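News from the Skerton Workshop: Teaching by Hand

Those of you who stopped by the Skerton building in July will remember that our teaching corner was mostly tape marks on the floor and good intentions. I am very happy to report that it has become a working corner, and that the tidying-up task we talked so much about over the spring is well underway. Several readers have written in to ask what we do in there all afternoon, so please get yourself a cup of coffee and let me tell you, because I have been wanting an excuse.

The short version is that we show the robot how a chore is done by doing the chore ourselves, with a gripper held in the hand. You squeeze, the two blue finger pads close, and you go about moving things the way you would at home, only a good deal more slowly. Each try is recorded from start to finish and goes into what we call the Clukport set (named after the town where we first had the idea, over a very long lunch). The robot then learns from the whole collection, the neat tries and the clumsy ones together.

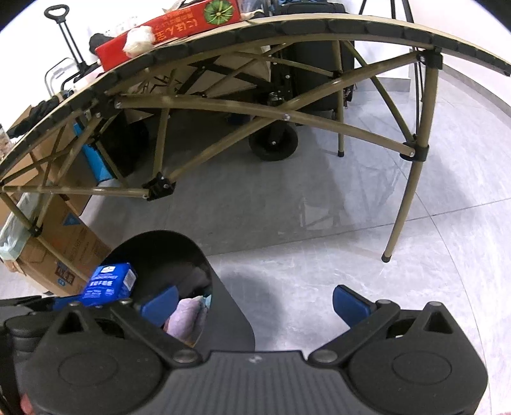
We settled on tidying up because it is a chore everyone understands and no two people do alike. One of our helpers goes at the trash can from straight above, like a heron. Another comes in low from the side and tips the wrist at the last moment, and I confess that is my own way too. We used to think we should all agree on one proper method, and we spent most of a meeting on it, with some feeling. In the end we let everybody keep their own habits, and I am glad we did. The only things we ask are that you start with the gripper open, that you don't rush the approach, and that you let go completely before you back away. That last one is harder than it sounds! Most beginners start pulling back while the fingers are still closing up or opening, and out comes the wrapper again.

Soft things are the real test. A box keeps its shape and you know where its sides are, but a crumpled plastic bag gives way wherever you touch it, and it likes to cling to a pad after you have let go. If that happens to you, just wait a moment, give the gripper a small turn, and carry on with the same recording. Please don't reach in with your free hand. I know it's tempting - I have done it more than once and had to own up afterward.

As of this writing the Clukport set holds 283 tries at the tidying task. Our goal for the first stage is 2,000, which sounded perfectly sensible when we wrote it on the board and looks rather larger now.

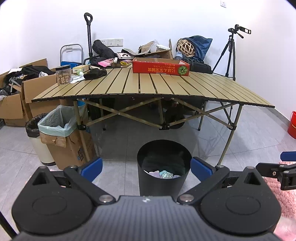

A word about how an afternoon goes, for anyone thinking of joining us. We work in turns of 50 tries, and then you hand over and go sit down, even if you feel fine. Your forearm will thank you in the morning. Between tries, move a few of the objects and shift the can a little, so that the robot doesn't come to expect everything in the same spot. You needn't be clever about it. A nudge will do.

Newcomers are given the Nikolaidis practice sheet, a single page of 8 warm-up moves, and you may take as long over it as you please. You don't need to know the first thing about robots. Some of our steadiest hands belong to people who came in only to see what the noise was.

The other arrangement, where you steer the arm from a chair across the room, will be moving onto our Rarnetti bench once the new cables arrive. I have tried it and found it a strange and rather lovely feeling, a bit like writing with a very long pencil. There will be more on that in the next issue.

If you would like a turn, put your name on the sheet inside the front door at Skerton. We start at 2 p.m. and stop when the cookies run out. Closed shoes, please, and sleeves you can push up past the elbow.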